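ホーム 地域 くらし 経済 文化 天気 会員ページ

グロムデン地区の水道管更新、8月に着工へ　149世帯で日中の断水

グロムデン地区のガルシア通りで、老朽化した配水管を取り替える工事が8月に始まる。水道を管理するフォソフポルト水道事務所が住民説明会で明らかにした。対象は通りの東側から丘の下の給水所までの区間で、工期は20日間。沿線の149世帯では、工事の進み具合に合わせて日中の断水が行われる。

今回取り替える配水管は敷設から40年が過ぎている。事務所の工務担当カイ・ハマン氏によると、同じ区間では昨年度、継ぎ手からの漏水が三回あり、そのたびに路面を掘り返して補修してきた。ハマン氏は説明会で「部分補修を続けるより、まとめて替えたほうが住民の負担は小さいと判断した」と述べた。

新しい管は地震の揺れで抜けにくい継ぎ手を備えたもので、口径は現在の管と同じ。各戸への引き込み管のうち、道路の下にある部分は事務所の負担で同時に取り替える。敷地の内側は所有者の管理となるため、今回の工事には含まれない。敷地内も一緒に替えたいという世帯には、指定工事店の一覧を窓口で配る。

断水は一度に全世帯で行うことはせず、区間を四つに分けて順に実施する。給水所に近い側から始め、最後が通りの東端の区間となる。いずれの区間も朝から作業に入り、遅くとも19時には給水を再開する予定だという。断水する区間の世帯には、前日までに玄関先へ黄色の札を掛けて知らせる。雨天の場合は翌日に繰り延べる。

説明会では、車の出入りに関する質問が多く出た。工事中、ガルシア通りは片側通行となり、舗装を切る作業の間は一時的に通り抜けができなくなる。マカリオ・エスキベル氏は通りの中ほどで青果店を営んでおり、「朝の荷受けの時間だけは車を店の前に着けたい」と求めた。事務所側は、荷受けが終わるまで店の前の掘削を始めないよう施工業者と調整すると答えた。

路線バスは、グヴビー方面行きの停留所が一か所、角を曲がった先へ移る。反対方向の停留所は変わらない。ごみの収集場所は工事区間の外へ仮に移し、収集の曜日と時間はそのままとする。自転車で通学する児童が多いことから、朝のうちは交差点に誘導員を二人置く。

騒音については、住民の一人から、夜勤明けで日中に眠る家族がいるとの声があった。ハマン氏は、舗装を切る機械の音は避けられないとしたうえで、音の大きい作業を午前中に寄せ、その予定を札に書き添えると説明した。夜間工事は、通りの西寄りにある診療所の前だけで行う。診療所では日中に水を止められないための措置で、夜間の作業は一晩で終える計画だ。

高齢者だけの世帯には、希望に応じて職員が飲料水を届ける。申し込みは電話か窓口で受け付け、断水の前日の昼が締め切り。このほか、集会所の前に給水車を置く。容器は各自で用意する必要があるが、手元にない人には折り畳み式の給水袋を一世帯に一枚渡す。袋は返さなくてよい。

工事費は事務所の今年度予算から支出し、これに伴う料金の改定は行わない。ただ、来年度以降に予定されている丘の上の区間については財源が決まっておらず、説明会でも具体的な時期は示されなかった。丘の上に住むテルモ・サルミエント氏は「夏になると二階の水の出が悪い。こちらはいつになるのか」と質問した。事務所は、水圧の調査を秋に行い、その結果を見て順番を決めるとしている。

仮舗装の期間についても説明があった。管の埋め戻しが終わった場所はいったん仮の舗装とし、地盤が落ち着くのを待って本舗装を行う。本舗装は冬の前に済ませる方針だが、日程は未定。仮舗装の継ぎ目には段差が残ることがあり、事務所はベビーカーや車いすを使う人に、できるだけ南側の歩道を通るよう呼びかけている。段差が大きい箇所を見つけた場合の連絡先は、工事看板に掲示する。

給水を再開した直後は、管の中にたまった空気やさびの影響で、水が白く濁ったり赤みを帯びたりすることがある。白い濁りは空気によるもので、くんで少し置くと下のほうから透明になる。赤みがあるときは、屋外か浴室の蛇口を細く開け、色が消えるまで流す。給湯器や浄水器につながる蛇口は最初に開けないこと。流した分の水道料金は、申し出があれば差し引くという。

洗濯機については、断水が始まる前に運転を終えておくよう案内している。途中で水が止まると、機種によってはエラー表示が出て扉の施錠が解けないことがある。再開後は、ほかの蛇口で色が付いていないことを確かめてから使う。

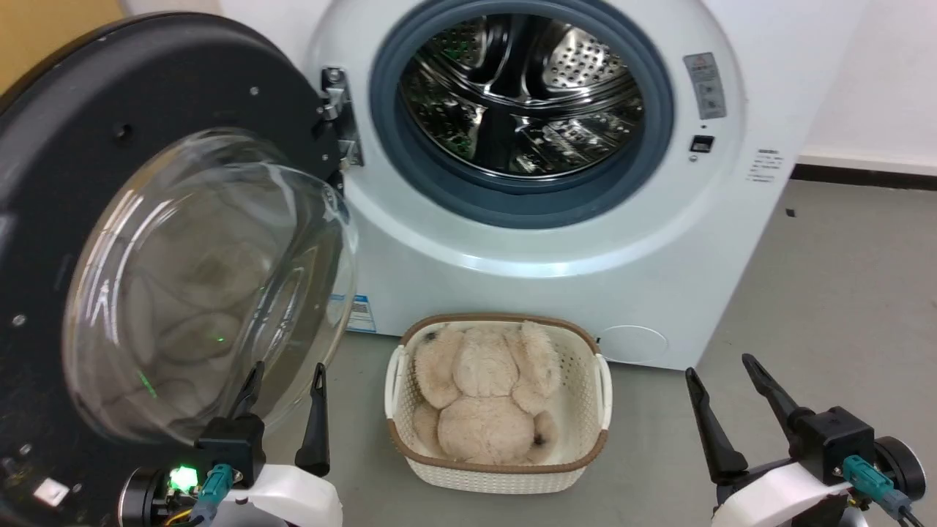
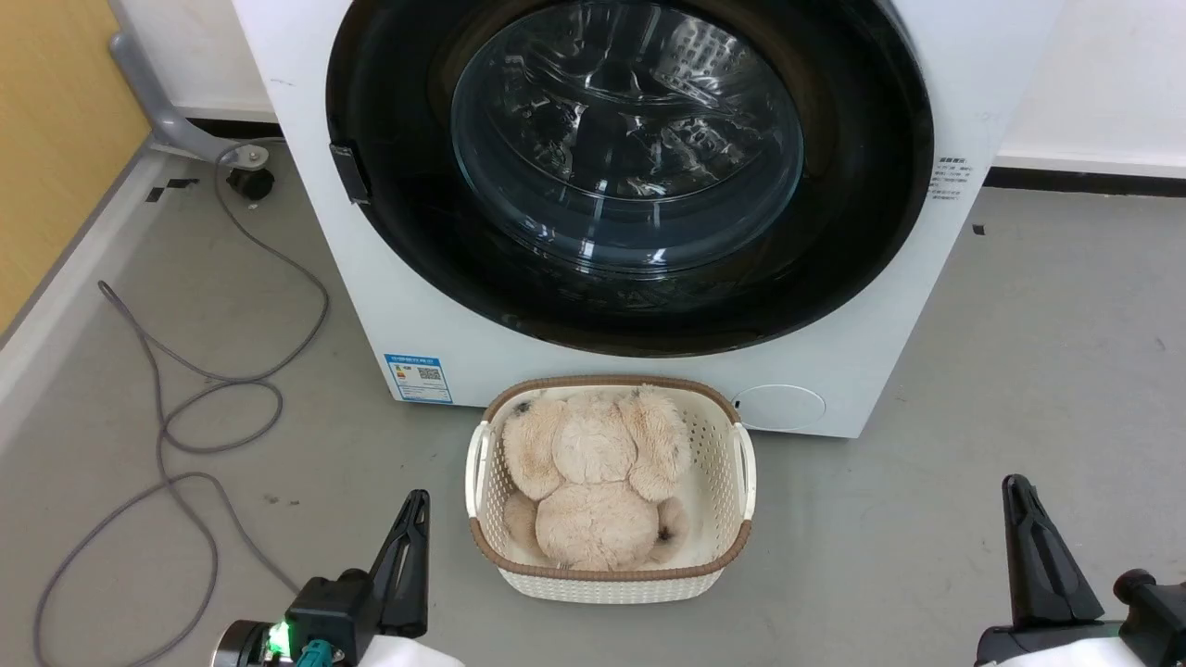

ドラム式洗濯機

アナトール・テシエ（地域面担当記者）

赤い水で洗って衣類に色が付いた場合、塩素系の漂白剤を使うと落ちにくくなる。事務所の配布資料では、還元系の漂白剤を衣類の表示に従って使うよう勧めている。給水口のフィルターに細かいさびが詰まることもあり、給水に時間がかかるようになったら、元栓を閉めてフィルターを外し、水で洗い流す。外し方は取扱説明書で確認してほしいとしている。

井戸水を併用している世帯は、切り替え弁の位置を工事前に確かめておく必要がある。弁の場所が分からない場合は職員が立ち会う。貯水槽のある集合住宅では、槽に水が残っている間は断水中も水が出るが、使い切ると復旧に時間がかかる。管理者には事務所から個別に連絡を入れており、説明会の時点で返答のない建物が一棟あった。

説明会の資料は水道事務所の窓口とグロムデン集会所で受け取れる。集会所での配布は工事が終わるまで続ける。区間ごとの断水予定表は、施工業者との打ち合わせを経て全戸に配る。

読者のコメント（四件）

丘の下の住人
前回の漏水のときは知らせもなく半日止まったので、札が出るだけでも助かります。できれば二日前に掛けてほしいです。

まめ太
グヴビー行きのバス停、角を曲がった先というのはパン屋の側ですか、郵便局の側ですか。記事だとどちらか分かりません。

K.S.
＞まめ太さん
説明会でもらった地図では郵便局の側になっていました。ベンチはないそうです。

夜勤の人
音の大きい作業が午前中というのは、うちにはいちばんつらい時間帯なんですが……。予定が前もって分かるなら、その日は実家で寝ます。

関連記事
・グヴビー浄水場、見学の受け付けを再開
・ガルシア通りの街路樹、剪定は秋以降に
・グロムデン集会所の屋根修理が完了
・フォソフポルト水道事務所、検針票の様式を変更

最近の記事
・ヴィンツェンツ・ダンツァー氏の木版画展、図書館の一階で
・川沿いの遊歩道、橋の下で一部通行止め
・夏祭りの出店募集、締め切りを延長

前の記事 次の記事 一覧へ ページの先頭へ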